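Erkis Blanket Drive Opens Again in November

The yearly collection of warm blankets in Erkis will start again in November, and the organizers hope to receive up to 600 pieces before the first frost. Last winter the town gave 400, and all of them found a home in the district.

Tegan Prendergast, who leads the drive for the second year, told our paper that the need has grown. "We have now 117 households on the list," she said. "Many of them live in the old houses by the river, where the heating is weak."
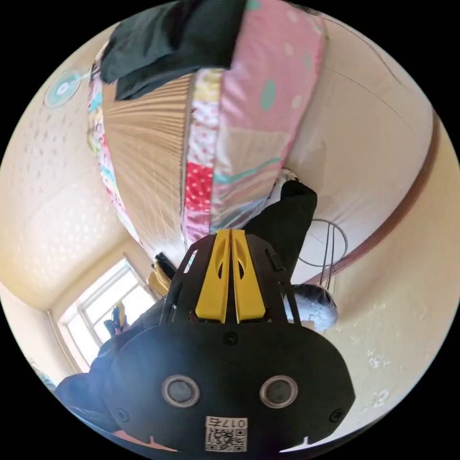
What to Bring

Blankets, bedspreads and large fleece towels are welcome. They should be washed at home and folded. Pillows cannot be taken this year, as the storage room at Buschmann, the furniture shop on Anell Street, is smaller than the hall used before. Small holes are not a problem. A sewing group under Annelore Ruppert will repair them in the evenings, and last year this group saved 59 blankets which otherwise would be thrown away.

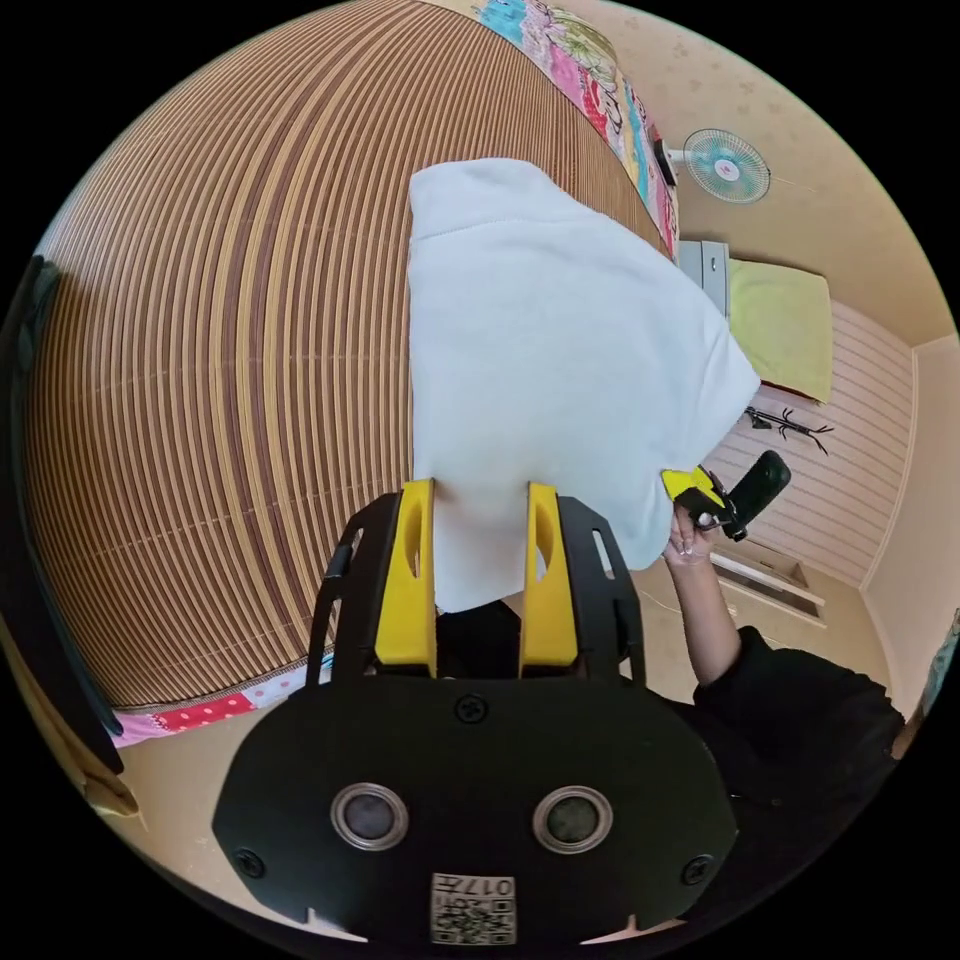 Can I bring a blanket after the shop has closed?
Please come between 9 a.m. and 6 p.m., when a person is at the side door to receive it. Bags left on the street overnight will be taken away by the town.

Delivery to the families is planned for the last week of the month. Dexter Zamora from the bakery Fatia offers his van for this purpose, and two more drivers are still wanted. Those who can help should leave a phone number at the Buschmann counter.

The town council has discussed whether the drive could also continue in January,

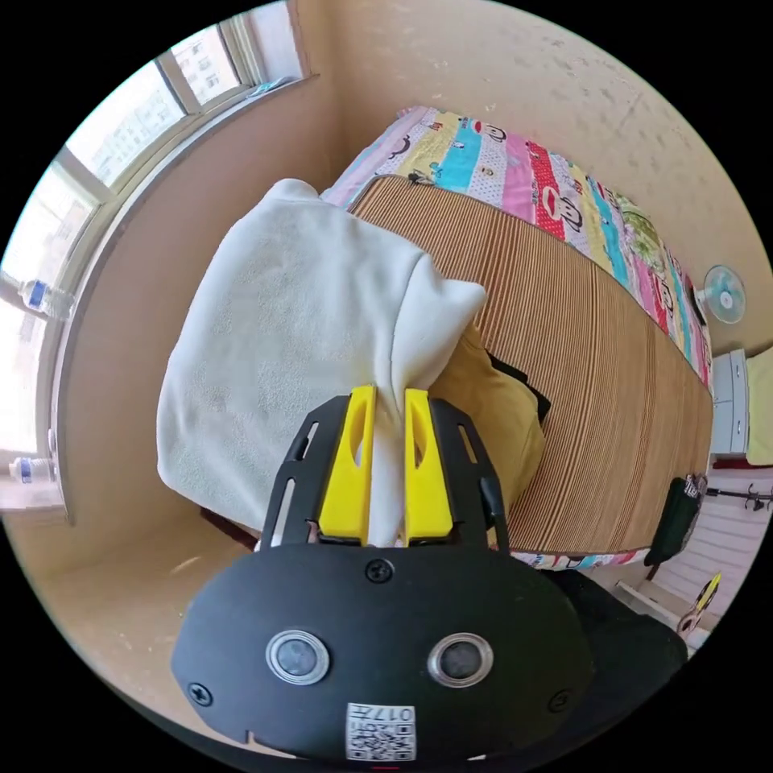

when the nights are usually the coldest, but a decision was not made. Council member Torben Wendt said the costs for the storage room must first be clear. Prendergast would like an answer before the collection begins, so that the posters can be printed with the right dates.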